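Filed under: TV & Celebrities > Actors > Money & Careers

How do bit-part TV actors keep earning from old shows?

Posted by Jade Ouellet, Sunday

So my aunt and I have been rewatching Caron, the hospital drama, and we got into a silly argument. There's an actor who plays the night porter and he's in maybe a third of the episodes, never more than a few lines. I looked him up and one of those net worth sites says he's got millions! My aunt says no way, he'd have been paid once and that was it. I say he must get something every time it airs. Who's right? And where do those sites get their numbers?

Zineb Abou Zeid

You're both a bit right. He'd have been paid for each episode when it was shot, and then there are residuals, which are smaller payments when the show gets rerun or sold somewhere else. It all depends on the contract and the kind of reuse. I did four episodes of a soap called Drenel years ago (I was a florist, then I was a different florist) and I still get checks in the mail. The best one I ever opened was $119. The next one didn't cover my parking.

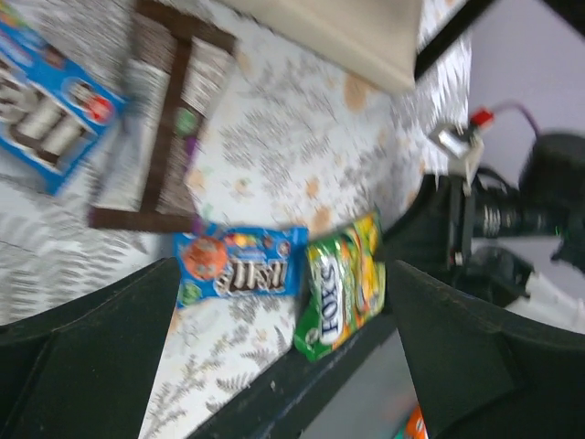 The amounts usually shrink with each rerun, so the first couple of years are the good ones. If he was in a third of the episodes and it ran for ages, it adds up, but I'd be surprised if it made him a millionaire. Commercials can pay way better. I know a guy who did one ad for Kolus and it beat his whole year of TV work.

Vernon Beaulieu

Those sites are guessing. My cousin had $500 in the bank and one of them had him down for two million. lol

Annick Charbonneau

I'd look at what else he's done before deciding. Lots of these actors do voice work, teach, or own a bit of property, and none of that shows up on a cast list. Also remember an agent takes a cut and then there's tax. If the page doesn't say where the figure came from, I'd ignore it.

Comments (3)

Océane Marchand: Wait, you were the florist in Drenel?? The wedding one or the funeral one?

Zineb Abou Zeid: Both!

Jade Ouellet: Thanks all, showed my aunt and she's claiming victory anyway.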